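青い丸と、湖の水

十二月に引っ越しをする人間の気が知れない、と昔はよく言っていたのに、まさか自分がやるとは思わなかった。しかも引っ越すのは家じゃなくて仕事場で、仕事場といっても、雑居ビルの三階にある、翻訳の下請けをやっている小さな会社なのだけど。名前はトレヴァック(Trevach)。社長が若いころに飲んだ酒の名前らしいが、誰が検索しても出てこない。

私はそこで校正をしている。森川亮太は訳すほうで、中国語と、あと英語もできる。机は隣どうし。で、その森川さんと私は、先週から口をきいていなかった。

いや、きいてはいた。「ここ置いときます」とか「ガムテどこですか」とか、そういうのは言う。でも雑談がない。うちの会社で雑談がないっていうのは、もうほとんど絶交みたいなものなのだ。給湯室でお湯が沸くのを待つあいだ、森川さんは壁のカレンダーを見ているし、私はやかんの注ぎ口を見ている。土谷さん、というのは経理の人で、本人は書類にまでTsuchiyaとローマ字でサインする変わった癖があるのだけど、その土谷さんが「ふたりとも風邪?」と聞いてきたくらいだ。

原因はプリルベルクだった。Plilbergという、舌を噛みそうな名前のドイツの(たぶんドイツの)棚メーカーの組み立て説明書で、納品の前の晩に、私が森川さんの訳文を二か所、勝手に直した。勝手に、というのがまずかった。しかも直したあとのほうが間違っていた。棚板の上下が逆になる、というわりと致命的なやつで、先方から電話がかかってきて、受けたのが森川さんだった。

電話は90分続いたそうだ。私は歯医者に行っていた。

戻ってきたら森川さんはもういなくて、私の机に修正版のプリントアウトが置いてあって、付箋もなんにもついていなかった。ふだんの森川さんは付箋を貼りすぎる人なので、あれはこたえた。怒鳴られるほうがまだよかったなあ、と思いながら、口の左半分がしびれたまま読んだ。

すぐ謝ればよかったのだ。そんなことはわかっている! わかっているのだけど、翌朝は森川さんが直行で、その次の日は私が熱っぽくて休んで、そうこうしているうちに荷造りが始まってしまった。謝るのにも鮮度というものがあって、三日目あたりからは、もう何かのついでにしか言えない感じになる。そして「ついで」というのは、探しているときに限って来ない。

打ち合わせ部屋を担当することになったのは、くじ引きのせいだ。あの部屋は壁が青緑色で、前の借り主が自分で塗ったとかで、よく見ると濃いところと薄いところがまだらになっている。私は嫌いじゃない。ぼんやり見ていると雲みたいな、海の底みたいな感じがしてくる。森川さんはあの壁を「歯医者の壁」と呼んでいた。うちの歯医者はベージュですけど、と言い返したことがあって、あれは仲がよかったころの話だ。

部屋の荷造りは思ったより手間がかかった。辞書、辞書、また辞書。誰のかわからない膝掛け。それから、去年の忘年会で使った鼻眼鏡が引き出しの奥から出てきて、これは捨てるのか持っていくのか、箱を前にしてけっこう悩んだ(持っていった)。

午後になって、いったん自分の机にガムテープを取りに行って、戻ってきたら、白いテーブルの上に水が置いてあった。 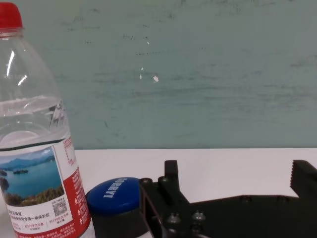 見覚えがあった。森川さんが、中国の取引先のリゼル(Reser)の人にもらったと言って、しばらく前から自分の机の端に飾っていたやつだ。飾っていた、というのは変だけど、飲まずに立ててあったのだから、そう言うしかない。ラベルの写真が好きなのだそうだ。青い湖に、小さな緑の島がぱらぱらと散らばっている写真。「島が多すぎて、どれに住むか決められないでしょう」と前に言っていて、私は、どれにも住めないんじゃないですかね、と答えた。夢のない女である。

小さい字のところも、そのとき読んでくれた。一級の保護区がどうとか書いてあるんですよ、と指でなぞって、水源がいかにちゃんとしているかという話を、なぜか自分の手柄みたいにしゃべっていた。私は漢字だけ拾って、なんとなくわかったような顔をした。校正の人間がいちばんやってはいけない顔だ。

その大事な水が、ここにある。しかも少し減っている。

で、隣に、青くて丸いものがあった。つやつやした、てっぺんの青いやつ。近づいて、斜めになった白い字を読んだ。

SORRY!

たぶん、そう書いてある。たぶん、と言うのは、つやのせいで光がのっていて、それに私がちゃんと見られなかったからだ。だって、びっくりマークまでついている。

これは、どっちだろう。森川さんが私に謝っているのか、私に謝れと言っているのか。

私はガムテープを腕に通したまま、しばらくつっ立っていた。謝られる筋合いはない。悪いのはこっちだし、プリルベルクの棚板を逆さにしたのもこっちだ。となると催促だ。「早く言えよ」ということだ。でも、だったらどうして水までつけるのか。喉を湿らせてから言え、ということ? そんな手のこんだ催促があるだろうか。あの人ならあるかもしれない。付箋に吹き出しを描いて、その中にまた付箋を貼るような人だ。

それとも、単に荷造りの途中でここに置いただけかもしれない。これがいちばんありそうで、いちばんつまらない。

廊下で段ボールを引きずる音がして、森川さんが入ってきた。

「あ」と私。

「あ」と森川さん。

そこからが長かった。時計を見ていたわけじゃないけど、二分ぐらいは黙っていたと思う。暖房の音がやけに大きくて、隣の部屋で土谷さんがくしゃみをして、それでも森川さんは動かなかった。

「それ」と、先に言ったのは森川さんだった。「押しました?」

「え、押すやつなんですか、これ」

「いや、知りません。棚の裏から出てきたんです。押すやつか開けるやつかもわからなくて」

「わからないのに、ここに置いたんですか」

「わからないから置いたんですよ。先に見つけた人に決めてもらおうと思って」

なにそれ、と思った。思ったら笑ってしまって、笑った勢いで、ぽろっと出た。

「プリルベルクの件、すみませんでした」

言ってしまえば短いもので、息を吸うひまもなかった。森川さんは段ボールを床に下ろして、それから妙にまじめな顔で、棚板の話を始めた。じつは私が直す前の訳も、片方はあやしかったのだという。先方に電話で説明しながら気がついて、途中から自分のぶんを謝っていたらしい。だから付箋が書けなかった、何を書いても言い訳くさくなるから、と。

「じゃあ、あの長電話って」

「後半は僕の謝罪です」

早く言ってよ、と言いかけて、やめた。それを言う資格は、こっちにもない。 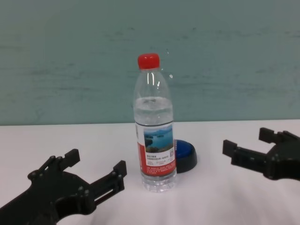 白いテーブルの上、赤いキャップの水。うしろに青い丸

「飲んだんですか、この水」と私は聞いた。あんなに大事にしてたのに。

「昨日の夜、残業で自販機が売り切れてて。しょうがなく」

「味は?」

「水です」

「島の味とかしないんだ」

「しないですねえ」

森川さんは壁を見た。引っ越し先の壁は白いらしい、全部白いんだって、とつまらなそうに言うので、歯医者の壁ともお別れですねと返したら、ちょっと間があって、「歯、もう大丈夫なんですか」ときた。雑談だ! 私はうれしくなって、詰め物が合わなかった話を、聞かれてもいない奥歯のことまで含めてえんえんとした。途中で土谷さんがのぞいて、「風邪、治ったの?」と言って、返事も待たずに行ってしまった。

青い丸のほうは、結局、押しも開けもしなかった。何か鳴ったらいやだし、何も鳴らなくてもがっかりする。箱のどれに入れるかで少しもめて、辞書の箱はもう重いし、膝掛けの箱は森川さんがさっき閉めてしまったしで、鼻眼鏡と一緒になった。箱の横に私がマジックで「その他」と書いたら、森川さんが横から付箋を貼った。「上下注意」。

ひどい、と私は言って、それでも箱の向きはちゃんと確かめてから、ガムテープを引っぱった。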